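The Continuity Log

The seventh series of Risside was shot in a former cannery outside Evormont, and the continuity log for it ran to 1694 entries. I kept the log. Entry 124 is the one the producers later asked me about.

It concerned episode 2, the interview of the ferry pilot. In the script the detective puts a wristwatch on the desk and the pilot denies owning it. We shot the master in the morning and the close coverage after lunch. In the master the watch reads ten past four. In the coverage it reads twenty to five. I recorded the difference, marked it as correctable and sent the sheet to the edit.
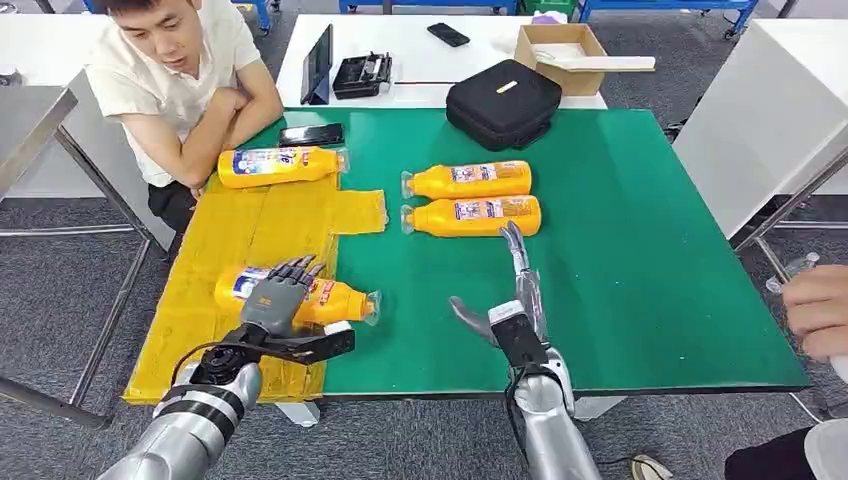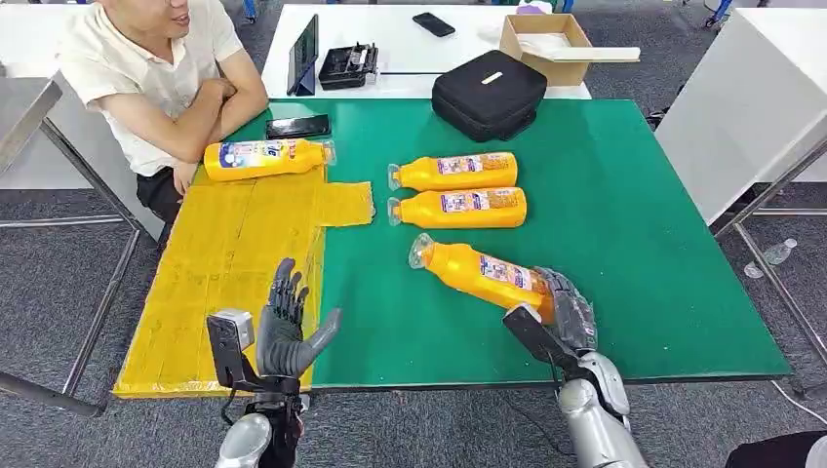 At the table, arms folded.

The edit did not correct it. The episode went out in July with both times intact, and within an hour the viewers' forum had a thread on it. Their reading was that thirty minutes had been removed from the interview and that the detective had removed them. One contributor matched the gap to the crossing time of the Bråten ferry, which had been given in dialogue in the first episode and never used again.

The writers read the thread. I know this because the revised pages for the finale reached me on yellow paper, a colour we had not used that series, and in them the detective was asked to account for half an hour.

I was called to the production office at six in the evening. They wanted to know whether entry 124 could be withdrawn. The log is numbered in sequence and each sheet is countersigned, so an entry can be amended but not taken out. I offered to change the status from "correctable" to "intended". They asked what date would appear beside the change. I said the date on which I made it.

The finale was shot as revised. When the actor playing the detective came to set, he asked for the watch, and the props assistant brought it from the Pesa case with the hands where we had left them. I wrote down the time it showed, then the time on my own.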